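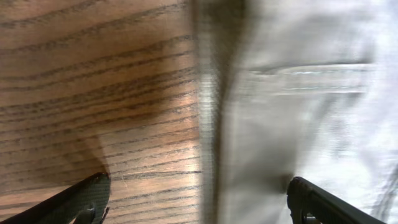

Looking after a wooden table top

Most of the wear on a wooden table comes from crumbs, cups and the wrong cloth. The tips below are for tables and sideboards with a finish on them, such as varnish or lacquer. Oiled and waxed wood is dealt with further down, as it needs different treatment.

Everyday wiping

Take everything off the table first. Wiping round a fruit bowl leaves a ring of dust that gets harder to shift each time.

Brush crumbs and grit into your hand or a dustpan before a cloth goes anywhere near the surface. A grain of sand under a cloth will mark a varnish in one pass.

Use a soft, pale cloth. Old cotton sheeting is good, and so are worn-out pillowcases. A pale cloth shows you how much dirt is coming off and there is no dye to bleed if it gets damp. Cut off buttons, zips and thick seams.

Fold the cloth into a pad and turn it to a clean face when the first one looks grey. Wipe along the grain, from one end of the table to the other. Curving grain doesn't need to be followed exactly - just keep to its general direction.

For sticky patches, wring the cloth out in warm water with a drop of washing-up liquid. It should feel barely damp. Go over the patch, rinse the cloth, go over it again, then dry with a second cloth straight away.

Checking for marks

Stand so that the light from a window or lamp bounces off the table towards you. In the glare you lose the grain but you can see smears, cup rings and fine scratches much better. Then move to one side and look at the same area again out of the shine.

A small white speck may be lint from the cloth or a nick in the finish. Run a fingertip over it. Lint moves. If it stays put and you can feel an edge, leave it until you have a wax stick in the right shade. The Birkeck ones come in a strip and the two middle browns suit most warm-coloured wood. Rub a little in, wait, and buff it level.

White rings from hot cups are often only in the top of the finish. Leave them for a day or so before trying anything, as some fade without help.

Oiled and waxed tables

Keep washing-up liquid off these as far as you can. Dust them dry, and use a cloth wrung out in plain water for spills.

Re-oil when water no longer beads on the surface. Put the oil on thinly, leave it for as long as the tin says, and wipe off every bit that hasn't soaked in. Oily cloths can heat up and catch fire if they are left in a heap, so spread them flat outdoors to dry before they go in the bin.

Cloths and covers

Keep 6 cloths just for furniture and wash them separately from towels, which shed fluff. Leave out the fabric softener. It coats the fibres and the cloth will smear.

Shake a tablecloth outside before putting it back on, and check that the table is fully dry underneath. Lift a cloth off by its edges and fold it in towards the middle. Dragging it takes the crumbs with it across the wood.

Yhon Betancur wrote in to recommend a felt underlay beneath a thin cloth, cut a little smaller than the table so it doesn't show. We use the Matside one in July when the garden pots come in for repotting, and it has kept the top free of rings so far.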